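Week 6: Additive Color, or Why Three Lights Are Enough

Welcome back! Last week we mixed paint and got a lot of brown. This week we mix light, and it behaves very differently, so please leave your paint habits at the door (you'll need them again in Week 8).

Your eye has three kinds of cone cells. One responds most to long wavelengths, one to medium, one to short. Everything you call color starts from how strongly those three are firing compared with each other. I still find that amazing after 11 years of teaching it! A pure yellow light and a mix of red and green light can look exactly the same to you, even though a prism would tell them apart in a second.

The pairs to learn:
Red + green = yellow
Green + blue = cyan
Red + blue = magenta
All three at full strength = white 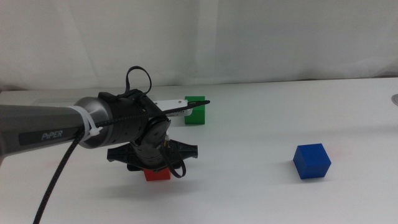
Two lights of different color that look alike are called metamers. Keep that word, it comes back in the reading by Endang Majimbun, and it explains why a sweater can match your pants in the store and clash with them outdoors. The surfaces haven't changed, but the light falling on them has.

Try this at home: put a drop of water on your phone screen while it shows a plain white page, then look closely. The drop works as a small lens and you should catch the separate red, green and blue dots. It's a lovely moment when they pop out.

For the lab, bring a flashlight and the three filters from your kit. Work in pairs, 40 minutes. Sketch the colored shadows as well as the overlaps, and label which lamp each shadow is blocking.

Reading: Majimbun, chapter 6, skip the section on printing inks. Questions to Baldur Mogensen before the lab.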